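I've been putting a scoop of something in a shaker bottle before training for most of my adult life, so when word got around that Prerix was changing its formula I was on the phone before I'd finished breakfast. The short version: the new tub has less caffeine, no more "proprietary blend" line on the label, and a lemon flavor that I'm told took forever to get right.
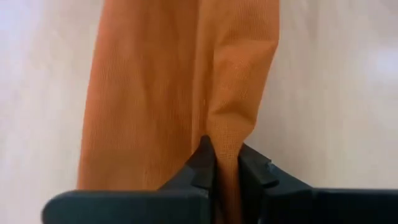 SKULTATARD, November — Prerix, the pre-workout powder you've probably seen on the front desk of every gym in this town, goes on sale in its new version this month. Wustov, the company that mixes it, is a small outfit over in Bakke, and they were happy to talk (a lot!) about what's in it.

Märta Öberg runs product development there. She told me the old formula had been bugging her for years. "People would ask me how much of each thing was in a scoop and I had to say I couldn't tell them," she said. "I hated that conversation." So now every ingredient gets its own line and its own amount on the back of the tub. Caffeine drops to 100 milligrams a scoop, and citrulline stays in. The tingly stuff, beta-alanine, is gone completely, and I know some of you are going to be mad about that. I kind of like the tingle myself.

Before settling on the recipe, Wustov sent out a survey with the old tubs and got 1,747 answers back. The biggest complaint by a mile was sleep. Folks who train after work were lying awake until 2 in the morning, staring at the ceiling, and a lot of them had quietly switched to half scoops on their own.

I took a sample tub to my own gym and passed it around the evening crowd. Joar Nyberg, who deadlifts more than my car weighs (okay, it's a small car), said he couldn't feel much of anything from one scoop and wanted the old stuff back. Idun Wallin liked it a lot better. She rows, she trains late, and she said she felt awake for her intervals and was out cold by bedtime. That's two people and one tub, so take it for what it is.
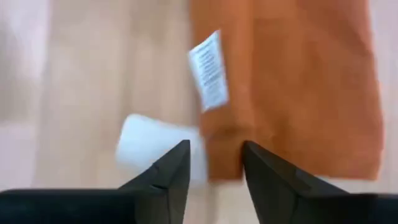 The black tips, with a narrow gap between them.

As for the taste, I'd call it lemon with a little salt. It mixes fine in cold water but goes foamy if you shake it hard, so let it sit a minute. The old berry flavor is sticking around until the shelves are clear, and then it's done.

Now, I did want to hear from somebody who isn't selling the stuff. Assunta Colombo is a dietitian who works with a couple of the running clubs here, and she was pretty relaxed about it. Her advice was to add up the coffee you already drink before you reach for a scoop, and to check with your doctor first if you have blood pressure or heart trouble. She also said a banana and a decent lunch would do plenty for most of us.
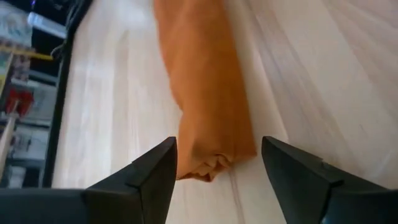 Price is the other thing everybody asks me about. Wustov says it's staying the same, but the tub is now 600 grams, a bit smaller than before — so you are paying more per scoop, whatever the sticker says. I brought that up with Sverre Grønli, who handles sales, and he said the new flavoring costs more and left it there.

The gyms in Skultatard get theirs first, and the Bakke shop will have it by the end of the month. If you still want berry, I'd go soon.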